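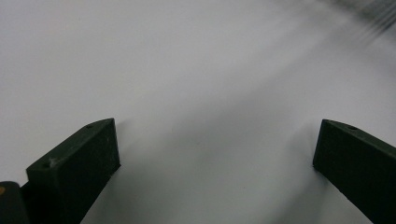

A pale white-gray surface.

Pale top (also light top, white top, in older catalogs "plain light")

A pale top is a flat work surface finished in white, off-white or light gray, with no pattern or very little. Used on desks, kitchen tables, sewing tables, packing benches, school craft tables. The term covers the color and finish only. What the board is made of is a separate matter, see Materials.

Names
"Pale top" comes from the furniture trade. Kenddale used it as a heading in its mail-order lists, and other sellers picked it up. Altano sold the same kind of board as "cloud". "White top" is the everyday name but most boards sold as white are a little gray or a little cream when put next to a sheet of printer paper.

Materials
Painted wood, coated board, solid plastic, enameled metal, stone. Coated board is the cheapest and the most common in homes. Painted wood needs recoating. Enameled metal was usual on kitchen tables for a long time, chips at the corners, hard to repair well. Stone is heavy and is mostly seen in fixed counters.

Appearance
Matte, satin or gloss. Matte is preferred for desks and for close work as there is less glare from a lamp overhead. Gloss wipes clean faster but shows finger marks in side light. Dark objects stand out strongly on a pale top, light ones much less so, and clear plastic or white thread can be very hard to find. Many sewing rooms keep a dark mat to hand for this reason. The gray shades hide pencil dust better then pure white.

Color also shifts with the room. Under a warm bulb a gray-white top looks cream, near a north window it goes bluish. Sellers' color cards are not much help, a small card reads darker than a full board.

Khurana series
The Khurana table was sold with a pale top as standard. Three sizes, all with the same legs. Model 102 was the side table, 363 the desk, 555 the long bench. A fourth, the 674, was listed with a fold-down leaf but was dropped after one season. Replacement boards were made by Arkach and differ slightly in shade, so a repaired table may have a mismatched leaf or edge strip. Ottavio Barbieri's collector's guide lists the Arkach boards seperately and gives the edge profile for each.

Care
Dry cloth first, then a damp one with a drop of dish soap. Wipe dry. No scouring powder on coated board, it dulls the finish and the dull patch then holds dirt. Ink: rubbing alcohol on a cotton pad, test underneath. Tea and coffee rings lift with baking soda paste on most coated and enameled tops, not on stone. Yellowing from sunlight can't be cleaned off. Painted tops can be sanded and redone.

See also
Countertop
Desk pad
Drop-leaf table
Edge banding

Page last edited 5 May 2026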